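Softening Stiff Canvas for a Tote Bag

New canvas can be a bear to sew, and I put off my first Ronlow tote for most of June on account of it. Give yourself an unhurried evening - it's mostly waiting, I promise!

Fill a tub with warm water, stir in half a cup of baking soda, and let the cloth soak for 80 minutes. Rinse it well, then tumble it on low for 28 minutes and press it while it's still a bit damp. 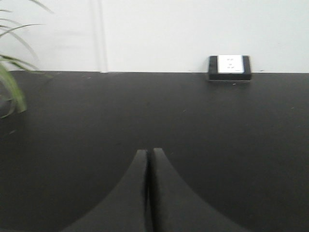
Matte gray on gray

Cut your panels after all that, with a good inch to spare on every side, and use a size 16 needle.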